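## 7. When a hand does not release the object

This section is for the Lindis two-hand table robot, both in the simulator and on the real stand. Read it fully before you try to free a hand. In the fault described here, the hand stays closed on the object after the program has sent the open command, and the arm continues to the next point with the object still in the fingers.

The fault was first reported by Halyna Antoniuk at the Gesirden site. It appears on the operator screen as code 47, "release not confirmed". Sometimes the code comes late, and the arm is already moving when you read it.

**CAUTION:** Never pull an object out of the fingers while the drives are powered. The hand can finish the old open command at any moment and then close again for the next step.

### 7.1 Stop the robot safely

1. Press **Hold** on the operator panel. Both arms must stop, also the arm which has no fault.
2. Wait until the status line shows "Held". If it is still "Moving" after 4 seconds, press the emergency stop.
3. Keep your own hands outside the table border during this time.
4. Write down the code and the step number of the program. They are deleted when you restart.

Note: In the simulator, Hold stops the clock too. You can take as much time as you want for looking at the contact.

### 7.2 Find which kind of fault you have

Open the head view and look at the fingers of the hand which reported the code. Compare what you see with the value "Grip force" in the hand menu.

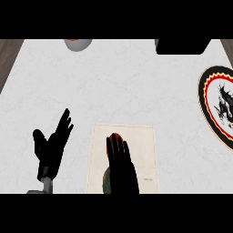
If the fingers touch the object but the grip force is zero, the fault is a false contact. The controller believes that the hand is free, and the object stays against the fingers only by friction or, in the simulator, by an overlap of the two shapes. If the grip force is above zero, the open command did not reach the hand. Do not decide from the view alone. When the back of a hand is turned to the viewer, it covers the contact point, and a hand which only presses looks the same as a hand which grasps.

Check also the second hand. It must be away from all objects before you continue, because the recovery move in 7.3 lifts both arms together.

### 7.3 Free the hand

For a false contact:

1. Select **Manual**, then **Slow**.
2. Open the fingers by 13 degrees. Do not open them completely in one move.
3. Raise the wrist straight up. Do not turn it.
4. If the object rises together with the hand, lower it again and repeat from number 2.

For a lost open command:

1. Stay in Hold. Switch off the drive of the faulty hand only.
2. On the real stand, support the object from below with the padded fork. Do not use your fingers.
3. Switch on the drive and send **Open** once from the hand menu.
4. If the grip force does not fall to zero, switch off the drive again and call service. Do not send Open a second time.

**CAUTION:** A paper or a thin mat under the object can slide with it. On the real stand, fix it with tape at the corners before you raise the wrist.

### 7.4 Before you start again

- Move both hands to the rest position and look at the grip force of each one.
- Put the object back to its start point. In the simulator, use **Reset object**, and not **Reset all**, or the fault log is lost.
- Run the failed step alone, in Slow.
- If code 47 comes back at the same step, save the log and send it to Kaja Mockus at Jirlow with the step number in the subject line.

Note: With hand software older than version 13, the release check is done only one time, directly after the open command. Such hands report the fault less often, but they do not have it less often. Update both hands together. A pair with different versions will not pass the start test.

Section 7 revised 2020-05-18 by Iman Sqalli. The wiring check for a lost open command is in section 8.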